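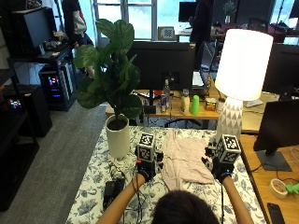

Page last changed: 20/02/2020

The Altcombe tablecloth – white with blue flowers and leaves

I'm going to start with the cloth, as it's the one I get the most emails about. The Altcombe is our white tablecloth with the blue flower and leaf print, and I've had one on a table here for longer than I'd like to admit. It gets coffee on it, it gets plant water on it, it gets clothes folded on it (badly, in my case) and it goes back through the wash and comes out looking perfectly cheerful again. I wash mine at 40 and hang it over a door. If you iron, you'll get a crisper edge than I ever do!

We sell it in two shapes, oblong and square. The oblong is the one to go for if you want a proper drop at the sides. Measure your table first, please – I do swap wrong sizes, but you'll need to post it back to me folded and unwashed.

Now, the lamp. It's the Ruro, with a tall white cylinder shade and a white ceramic base with grey triangles all over it. Silvia Beneš drew the pattern for us last November and I fussed over the grey for weeks, poor woman. Switched on, the whole shade glows, so it's a lovely soft light for a corner or the end of a table, though I wouldn't try to sew black buttons by it. The bulb isn't included. Any small screw-in LED will do, and I like a warm one. Dust the shade with a dry brush and wipe the base with a damp cloth.

The white plant pot is the Florneo, a plain cylinder. I've put a fiddle-leaf fig in it and the thing has gone a bit mad, all big shiny leaves, and the pot holds it nicely without looking fussy. There's no hole in the bottom, so keep your plant in its plastic inner pot and tip out any extra water. The plant isn't part of the sale, sorry – I do get asked.

People want to know if the three go together. I think so! The white ties them up and the blue does the talking. If you already have a lot of pattern in the room, buy the pot and the lamp and leave your table bare.

Orders are packed by Radek Vávra and me and go out within 5 working days. Lamps travel in a double box, so don't be alarmed by the size of it. If anything turns up chipped, keep the box and send me a quick photo, and I'll get another one to you.

Returns: 20 days, unused, in the original wrapping.

Also in the shop: Oravec napkins in plain blue, sold in packs of 4. They're almost the same blue as the leaves on the cloth, but a touch darker.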